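Small Business | People

"I still open the old ones first"

August | 4 comments | 12 shares

The owner of Wonum, a computer repair shop near the river in Murkow, started with 300 in savings and a table from the kitchen. Today the rent alone is 500 each month. We met in the morning, before the first customers.

"My mother thought it is a hobby," the owner told me. "She asked every week when I will look for work." In the first month there were 10 customers, and most of them wanted only a new battery for the phone.

Offices changed that. A bookkeeping firm, Bastilix, wanted to keep its desktop computers for some more years, and asked for a price. "I said a price too low. I was afraid they go away. But they paid on time, and they told the others in the building."
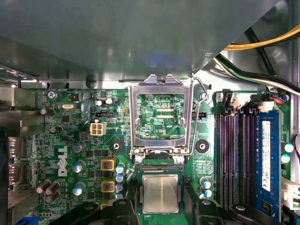 Learning to say no

Not every machine is worth the money. If the repair costs above 100, the owner calls the customer before touching anything. "Some people get angry with me. They have photos inside, they want it back at any price. So I speak slowly and I save the photos first."

A second shop is not planned. The owner would like to close earlier on summer evenings and is looking for a helper for the afternoons.

Tags: repair, local shops, Murkow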